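Section 4: The microwave

I wrote most of this guide for the apartment on Tornudel Street in one long afternoon, and then went back and did the microwave part over in September, because that's the appliance I kept getting messages about. If you've already read the kettle and hot plate pages (sections 2 and 3), this one goes faster. If you're starting here because you're hungry, fine, skip to 4.2.

4.1 Before you plug it in

1. Pick your spot. It needs a flat, solid tabletop that doesn't rock. Leave a hand's width behind it and on both sides so the air can move, and leave plenty of free space on the left and in front. The door opens that way, and it's a thick door - it sticks out a lot farther than you'd guess.

2. Use a wall outlet. I once had mine on the Stoletti power strip together with the kettle, and that was the end of the Stoletti power strip.

3. Open the door and look at the plate. The round glass turntable should sit flat on its supports. Give it a gentle turn with one finger. If it wobbles or scrapes, lift it out, set it back down and try again.

4. Wipe the inside with a damp cloth and a drop of dish soap, then go over it with a dry one.

Note: don't stack things on top. I know, it looks like a perfectly good shelf for the Follivitz bread box. The bread box is 37 centimeters wide and the only place it fits is the counter by the window (I measured!).

4.2 Door and panel

The panel labels are in Chinese, so when I moved in I sat down with a translation app and a pencil. You really don't need most of them. The three printed numbers under the display are the ones to learn: 10 is ten seconds, 1 is one minute and 5 is five minutes. They add up, so for two minutes and ten seconds you press 1 twice and 10 once.
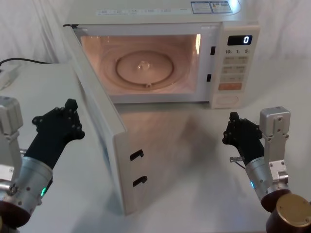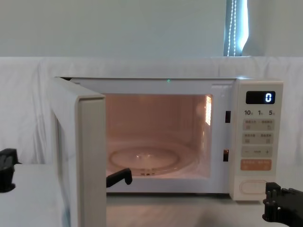
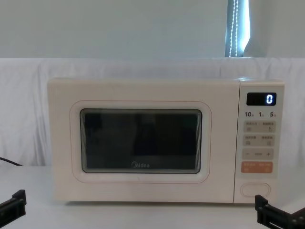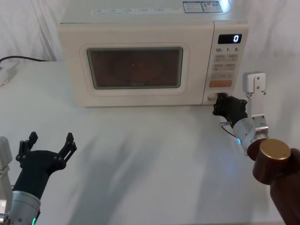
1. To open, press the round button low down on the front, next to the door. Push it all the way in and let the door swing to the left. Please don't pull on the edge of the door.

2. Put your dish in the middle of the turntable. If a corner sticks out past the glass, use a smaller dish, or it'll bump the wall on every turn and stop the plate.

3. Close the door with a flat hand until it clicks. Both hooks have to catch. If only one catches it will look closed and refuse to start, and you'll stand there pressing buttons like I did.

4. Add up your time with the number buttons.

5. Press the wide orange button to start.

6. When it beeps, wait a few seconds before you open up, especially with soup.

Caution: never run it empty. If there's a chance someone will lean on the buttons, keep a mug of water inside.

Caution: no foil, no metal-rimmed plates, no forks. The Jankauskaitė bowls with the shiny line around the top are lovely and they stay in the cupboard. The plain ones from the same set are okay.

4.3 Times that work for me

Your food will be a different shape from mine, so check early and add ten seconds at a time.

Mug of water, 200 ml: one minute and 30 seconds
Bowl of soup, 500 ml: three minutes, stir, then one more
Leftover rice: one minute and 20 seconds with a spoonful of water and a loose lid
One slice of bread from the freezer: 20 seconds (any longer and it turns to rubber)
Milk for coffee: 40 seconds, and watch it!

I've never had any luck with eggs, in or out of the shell, so there's no line for eggs. Use the hot plate.

4.4 Cleaning

1. Unplug it.

2. Lift out the glass turntable. If you've just been cooking, let it cool first - cold water on hot glass is how you lose a turntable. Wash it in the sink like any other plate.

3. For dried-on splatter, before you unplug, heat a bowl of water with a slice of lemon for three minutes and leave the door shut for another five. Then it mostly wipes right off.

4. Clean the two latch slots on the right side of the opening with a dry cotton swab. No water in there. Crumbs collect in the lower one and then the door won't click.

5. Wipe the panel with a barely damp cloth, and dry it.

6. Put the turntable back, check that it turns freely and plug everything in again.

Note: leave the stickers on top alone. I'd like to keep them readable in case we ever need a repair.

If the display stays dark after all that, try a different outlet, then look at the breaker box in the hallway. The kitchen is the switch marked 36. The label is in my handwriting, so it may look like 30.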